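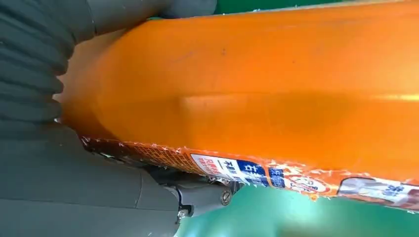
Aurélien Ferrand
27 Jul 2021

I have moved to a new apartment four times in six years, always inside Niltument, and always with too many things. On Saturday I will do it the fifth time. Some friends asked me to write down how I prepare, so I make a thread. It is for small apartments and for people without a car.

First, the kitchen and the cleaning products. Everybody packs the books first. I start with what is under the sink. These bottles are heavy, they leak, and many moving companies do not accept them in the truck at all. Ask before the day, not on the day.

In March I helped Suqin Zeng to move and we put a half bottle of floor cleaner in the same box as her winter blankets. The cap was closed, but not enough closed. The blankets smelled of lemon until May. She still uses them, but she reminds me.

So my rule for liquids: take off the cap, put a piece of plastic bag over the opening, screw the cap on again. Then stand the bottle in a bucket. The bucket travels with you on the bus or in a taxi, between your feet. It looks a little silly and it works well.

If a bottle has only a little left, give it to a neighbor. I put mine in the hallway with a note "please take". Dish soap goes in one evening. Vinegar stays there for a week, I don't know why people do not want vinegar.

About the companies. I compared two. One wanted to come and look at the apartment before giving a price. The other, Flomirier, gave me a price by phone: 159 for two people and a small truck, up to 17 boxes, furniture apart. I took Flomirier. If you have more boxes, they charge per box, and the price per box is not friendly.

This is the reason I use big boxes for light things and small boxes for heavy things, but I fill every one of them to the top. A box with air in it gets crushed when another one is placed above. Use towels, socks, the cushion of the sofa. I have never bought bubble wrap.

Books: small boxes only. Put them flat. If you cannot lift the box and turn around with it comfortably, take some books out. My back learned this in 2017 and it was not a short lesson.

Tape! Please buy good tape. I bought the cheapest one for my second move and the bottom of a box opened on the stairs of the old building. It was the box with the spices. For many months, when it rained, the stairs smelled of cumin.

Now I close the bottom with three strips, two along and one across, and I press them with the side of my hand for some seconds. People tape the top very carefully and forget the bottom, but the top does not carry anything.
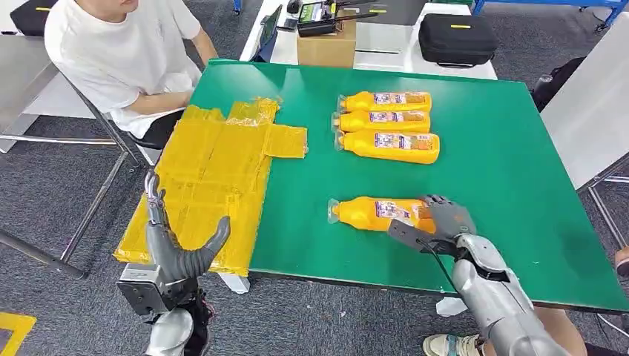
Nadhirah Krishnan: I agree about the bottom of the boxes, but please tell people not to tape the drawers of wooden furniture. The tape took the varnish off my grandmother's dresser. Use string or stretch film.

Thank you Nadhirah, this is a very good correction. I did tape my drawers last time, but they are from a cheap metal cabinet, so I had no varnish to lose. For wood: string, or an old bed sheet tied around. I add it to my list.

Next, the labels. I used to write "kitchen" or "bedroom" and nothing more. Then on the first evening I opened all the kitchen boxes to find one spoon. Now I write the room, and under it the three most important things that are inside. On the side of the box, not on the top - when they are stacked you cannot read the top.

One bag is for the first night and it does not go in the truck. In mine: sheets, a towel, toothbrush, phone charger, one pan, two plates, a knife, toilet paper, a light bulb, tea, medicine. Also the screwdriver for the bed. I slept on the floor once with the whole bed beside me in pieces.

The screws of each piece of furniture go in a small bag, and the bag goes inside the first night bag. Many people advise to attach the screws to the furniture itself. I tried, and the little bag came off somewhere between the truck and the third floor.

Take photos of the empty old apartment before you give the keys. Every wall, inside the oven, the floor behind the door. My owner on Long Street wanted to keep 106 from my deposit for a stain beside the radiator. The stain was in my photos from the day I moved in, so he returned it. I was very polite and I sent only the two photos, without comment.

Also read the electricity meter in both places and write the numbers down on paper. I forgot in the third apartment and I paid for nine days of a person I have never met.

Someone asked by message about storage, if there is a gap between the two contracts. I used Clikasia one time, the smallest unit, 34 for a week. It was clean and dry. The elevator was slow and they close at six, so do not plan to arrive after work like I did. I had to come back in the morning with the taxi paid two times.

About friends who help: I tell them one hour for starting and one hour for finishing, and I keep the second one. Sibusiso Adams helped me in three moves and he says the last two ended on time and that is why he came to the third. I pay lunch, and not only pizza. Last time it was noodle soup from the place near the station, we ate it sitting on the boxes.

Children and cats should be in another place this day. I have neither, but Aiguo Xiong has a cat, and the cat went inside the wardrobe while the men were already carrying it. The cat was fine. One of the men was a bit less fine.

A thing I do not have a good answer for is plants. I carry them by hand, one by one, and I always lose a leaf or a pot. If somebody knows how to transport a tall ficus without a car, please write to me before Saturday. I thought about the bus very early, when it is not full, but the driver may say no.

And curtains. Measure the new windows before you throw away the old curtains. Mine are twelve centimeters too short for the new living room. I will hang them anyway until autumn.

I will add more on Sunday if I can find my charger.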